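Subject: Re: [vallwood-list] Which order for the fifth series?
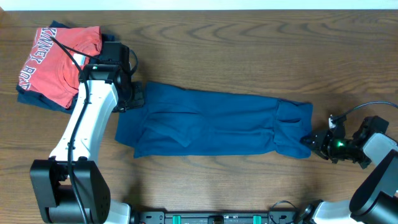
A list member wrote on Oct 7, 2018:

> I am coming to the end of the fourth series of Vallwood with my
> daughter, who has never seen it, and I have the Dreslow box. The
> discs put the episode with the flooded launderette before the
> wedding. I am certain that on television the wedding came first.
> Has anybody a list of the right order? Also, is the fifth series
> worth the trouble? I remember it as the one where they all became
> stupid, and I would be happy to stop while she is still laughing.

Dear all,

I will try to answer both questions, and I apologise for the length.

First the order. The Dreslow box follows the order of recording. It says so on the inside of the cover, in very small letters under the tray of disc one. On television the wedding was shown first, as you remember. For the most part of the series it makes no difference, but it does for 16 of the 124 episodes, and nine of these are in the fifth series. I made a table of them some years ago and it is in the files section of the list, under the name "order5". If the file will not open, please write to me and I will send it as plain text.

For a new viewer I recommend the television order for the launderette and the wedding. In the launderette episode the landlady makes a remark about the cake, and if you have not seen the cake it is just a strange sentence. My wife and I watched it in the disc order when we bought the box in August and she asked me what cake. On the other hand, the two episodes with the lodger's brother are better in the disc order. On television he was thrown out of the house one week and was sitting at breakfast the next, and there was no word about it. I suppose the channel did not think that people would notice.

The Christmas special is a separate problem. In the box it is on the last disc, with the extras. It belongs between the sixth and the seventh episode of the fifth series. Please do not leave it until the end, it is a very flat way to say goodbye to them.

Now the second question. I do not agree that they all became stupid. The bus driver did, I give you that. In the first series he is a slow man who is often right, and by the fifth he puts his hand in a toaster. I find those scenes hard to watch and I usually go to make the tea. But the landlady and her sister have their best material in this series, in my opinion. The long quarrel about who will have the front bedroom goes over four episodes and there is almost no plot in it. They only talk, on the stairs, in the kitchen, through the bathroom door. When I first saw it my English was not good enough, and I thought that they really hated each other. I watched it again perhaps ten years later and understood that each of them wanted the other one to have the room. I had missed it completely. I do not know how old your daughter is, but I think that a patient child of eleven or twelve would follow it better than I did.

The sister is also given more to do after the writers moved her job to the ticket office. Her conversation with the man who wants a return to a station that has been closed is one that I still use to teach the past perfect. My students in Lund do not laugh at it as much as I would like.

What is weaker in the fifth series, to my ear, is the audience. From the third episode on, the laughter is much louder and it comes too early, sometimes before the line is finished. Somebody wrote here once that the recordings had moved to a bigger studio. I could not find any proof of it. The old tapes from television have the same laughter, so it is not the fault of the box.

If you want to skip something, I would skip these:

- the one with the hypnotist
- the second one with the caravan (the first is fine)
- the one that is half made of old clips, unless she likes such things

I would not stop before the last episode. It has a few minutes at the bus depot, near the end, which are as good as anything in the first series, and the bus driver is himself again in them.

A small matter about the subtitles, as you may want to use them. On discs nine and ten they are a little late and the names of two villages are wrong. Devovine has sold a newer edition where this is said to be corrected. I have not seen it and I do not know which order it follows. As we are some 400 people on this list, maybe one of you owns it and could look if the wedding is before the launderette? I would be glad to add a column to my table.

I should also say that my table has one gap. For the episode with the piano I have two different broadcast weeks from two different newspapers, and it was perhaps moved for the football. If anyone kept an old listings page from that spring, I would be very thankful for a scan or just the titles typed out.

I hope that you both enjoy it. Please tell us what she thought of the front bedroom.

With kind regards from Lund,
the keeper of the order5 file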